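Dondier Bread Tongs, white plastic
Review by Ľubica Vávra

I bought these tongs in May for the bread table I run with my sister Jozefína. We were using a pair of metal salad tongs before, and they left dents in anything soft. The Dondier pair cost 11 dollars and came in a plain sleeve with no instructions.

The heads are flat and slotted, like two small spatulas facing each other. Most of what we do with them is move rolls from a tray into a paper bag with string handles.
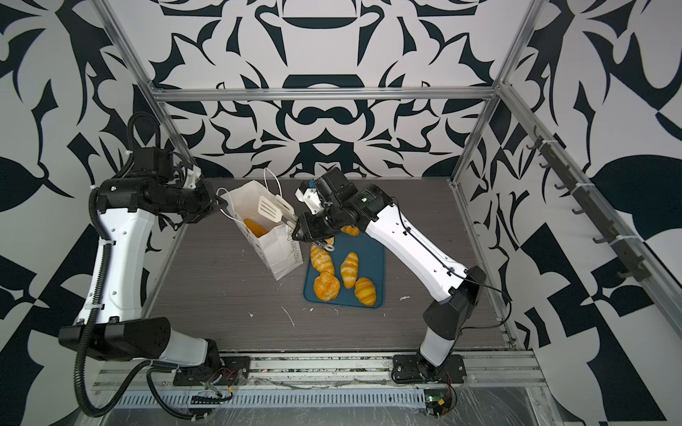 Grip and handling

Rolls are easy. The wide heads spread the pressure and the crust stays whole. Flaky pastry takes more care. If you squeeze from the sides it sheds, so slide one head underneath and close the other lightly on top. Long twisted bread should be picked up near the middle, or it swings and catches the edge of the bag.

The bag matters too. Ours stand up fine once there is bread in the bottom, but an empty one folds over unless the handles are held. I put the long piece in the center and the smaller ones beside it.
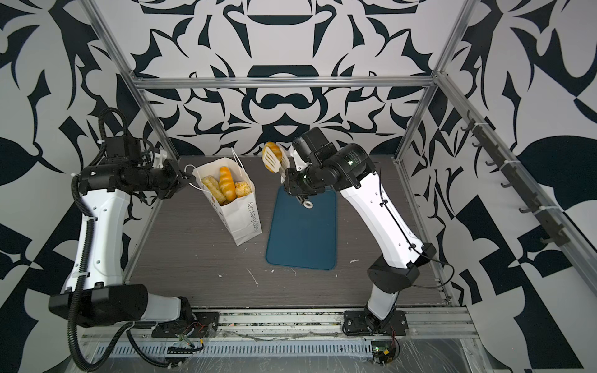
Round pastries go in last, since they crush under anything heavier. The tongs are slim enough to reach down the side and let go without tearing the paper.

Cleaning

They go in the top rack. Crumbs stick in the slots and I use an old toothbrush on those. The spring has loosened a little after 2 months.

I would buy them again at this price. 4 out of 5.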